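The Long Afterlife of a Cord

Most of us own more cable than we own furniture. It sits behind the TV, under the desk and in the drawer with the dead batteries, and few people give it a thought until a sleeve splits or a plug starts to wobble. Then the whole thing goes in the trash, often with the tool it was attached to.

Ourania Kalogeropoulos has spent 20 years putting that off. Her repair bench is at the back of Plaltgate, a shared workshop above a tire store, and the work that comes across it is mostly small: hand tools, lamps, radio sets, anything held in one hand with a wire coming out of it. She charges by the job. A good many jobs take less than 30 minutes.

The weak spot, she says, is nearly always where something flexible meets something stiff. A cable bends there every time the tool is picked up or put down. Factory strain relief is usually a short rubber collar, and rubber gets hard. Once it cracks, the wire does all the bending in one place.

Her answer is old-fashioned. She slides a braided sleeve over the worn section, then winds over the end of it so it can't creep. Rod builders do the same thing with line guides, and sailors did it to keep rope ends from coming apart. The turns go on side by side under steady tension, and the tail is pulled back under the last 7 so there is no knot to catch on a pocket.

Material matters less than people think. She has used waxed thread, fishing line and soft wire. Wire holds its shape but can cut into a thin sleeve. Thread is kinder and easier to redo. Her spools come from Dodetti, a sewing supplier, and the braid from Komix, who sell it by the yard in more colors than anyone could need. Black with a fleck of red is the one she reorders.

Grip is the other half of the job. A tool that sits badly gets squeezed too hard, and the cord takes the twist. She asks customers to hold the thing the way they hold it at home before she touches it.
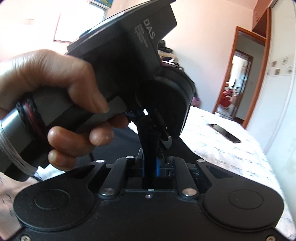 Emrys Samuel thinks the winding is overdone. Heat-shrink tubing would do the same job in 2 minutes, he argues, and it doesn't pick up grease. He has used it on his own tools for years and has yet to lose one at the collar.

Kalogeropoulos doesn't disagree about the grease. She keeps heat-shrink in the drawer and uses it on anything that lives near an engine. Her objection is that it has to be cut off to see what is going on underneath — and a blade that close to a cable makes work of its own.

Plaltgate takes repairs at the rear door. Bring the tool and its charger, and leave the tape off.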